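Imitação com câmera no punho: meu braço vai muito bem numa posição da mesa e péssimo nas outras. É coisa de dados?

Perguntado em novembro - 3 respostas

Oi, gente. Estou no mestrado e meu tema é aprendizado por imitação com dois braços. A tarefa é colocar o saco num cesto de lixo (parece bobagem, mas plástico fino é um inferno de prever). Gravo as demonstrações por teleoperação e treino uma política que recebe as imagens das câmeras e devolve os próximos movimentos. Meu ponto de partida foi a receita do relatório da Busulari, com 30 demonstrações, e a câmera do punho é a que mais pesa no resultado.

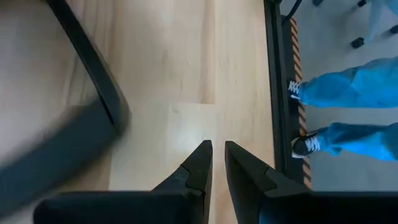

Quantas demonstrações eu preciso gravar antes de confiar no resultado?

Depende muito mais da variedade do que do total. Com 30 gravações todas partindo do mesmo lugar, a política decora o caminho. Grave um lote, treine, teste em posições que não entraram no treino e só então decida se vale gravar mais.

Essa foi a conversa que tive com meu orientador, e eu segui o conselho pela metade, confesso. Com o cesto no lugar de sempre, acertei 18 de 30 tentativas. Com ele deslocado um palmo, quase 13 por cento. Mudei a taxa de aprendizado, aumentei a rede, deixei treinando até as três da manhã e nada. Alguém já passou por isso?

Resposta de Usa Duangkaew (aceita)

Passei exatamente por isso no projeto Rollov! Perdi um mês mexendo em hiperparâmetro antes de olhar os dados direito. O que eu faria no seu lugar é separar as gravações por posição inicial do cesto e avaliar cada grupo sozinho. A média esconde tudo. No meu caso, quase todo o sucesso vinha de um canto só.

Depois tem a questão do plástico. Ele nunca cai igual duas vezes, então o operador vai corrigindo o tempo todo, e essas correções valem ouro para a política. Eu tinha a mania de apagar as gravações "feias", com hesitação no meio, e ficava só com as bonitas.

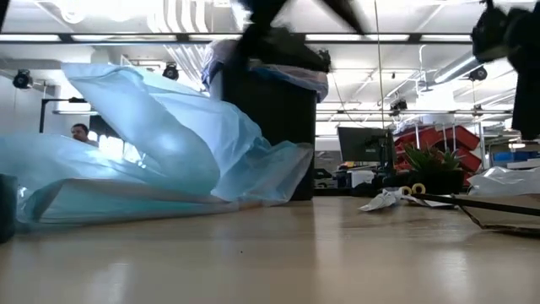
Quando parei de apagar, a política aprendeu a voltar atrás e tentar de novo em vez de seguir puxando no vazio. Foram 33 demonstrações a mais, todas com alguma correção, e o ganho foi maior do que com qualquer troca de arquitetura que testei. Ah, e varie também a altura em que a garra começa - eu esqueci disso na primeira rodada e tive que gravar de novo.

Resposta de Malte Brandes

Concordo com a Usa, só acrescento uma coisa: confira a sincronia entre as câmeras e as juntas. Aqui no laboratório da Ustcombe o vídeo chegava atrasado e a gente jurava que era falta de dados. Grave um movimento brusco, compare os dois sinais e veja se o pico bate.

Resposta de visitante

usa o pacote da Nolte, comigo funcionou de primeira. não lembro a versão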